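3.2 Where the basket stands during loading

The second part of the study looked at the transfer of clothes between a carrying container and a front-loading washing machine. We were interested in the height and distance of the container, which earlier household surveys tend to leave out. In the Gadstead interviews, the question "Where do you put the basket?" drew longer answers than any question on detergent or sorting. The most common answer was the floor, directly in front of the door. The next was a chair or stool brought in from another room.

The layout used for the chair condition is given in Figure 4. A kitchen chair was placed beside the machine and the basket was set on the seat. No cushion or mat was used under it. 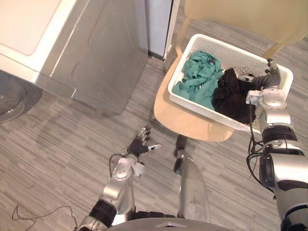
Figure 4. Chair condition: plastic basket with clothing on the seat of a wooden chair, next to the front-loading machine.

Households that used a chair gave back strain as the main reason. Several also said that clothes were less likely to be dropped, as the basket could be moved closer to the body. Against this, the chair takes up floor space, and in the narrower Makori apartments it blocked the way to the sink. Two households had stopped using a chair for that reason and now carried clothes to the machine by the armful. We kept both habits in the analysis and coded them separately.
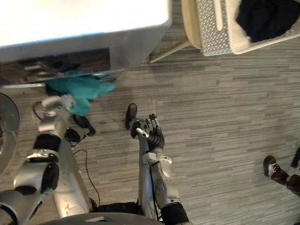
The opening of a front loader is low, and most of the work in loading takes place at that height whatever the container stands on. Raising the basket shortens the reach at one end of the movement only. This matters most for single items, which many people load one at a time in order to check pockets and turn sleeves. With a crumpled piece such as the teal cloth held at the front of the machine, part of the fabric hangs across the opening and has to be gathered in before the door can close. Respondents described the same thing with towels and long-sleeved shirts. Alcantara (Barrett Alcantara, field notes, July) recorded 20 cases in which a hanging sleeve or hem was caught at the door seal, all of them with items loaded singly.

Basket construction was the next factor. The baskets reported by respondents fell into two groups, solid tubs and perforated baskets. Perforated walls were preferred for damp laundry, and solid tubs for clothes with sand or mud on them.
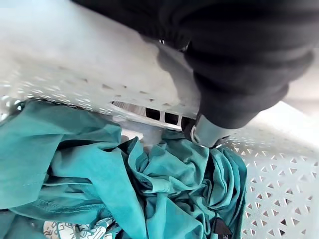
Complaints about perforated baskets were mostly about snagging. Knitted items and anything with a hook or a loose thread could catch on the wall as they were lifted out, and 7 respondents had lined the basket with an old pillowcase to prevent it. Handle openings were mentioned less often, usually when small socks had worked their way through them. 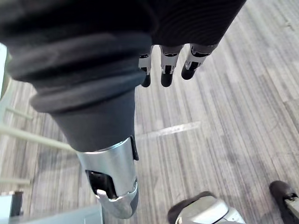 The Stundetti diary sheets asked respondents to note any item found on the floor after loading. Of the 137 sheets returned, almost 20 listed at least one. Socks and washcloths made up most of the entries. Entries from homes with a chair beside the machine were fewer, but those homes also reported smaller loads, and the sheets do not allow the two to be separated. Load size is taken up again in Section 3.3 together with the Pruvlow weighing data.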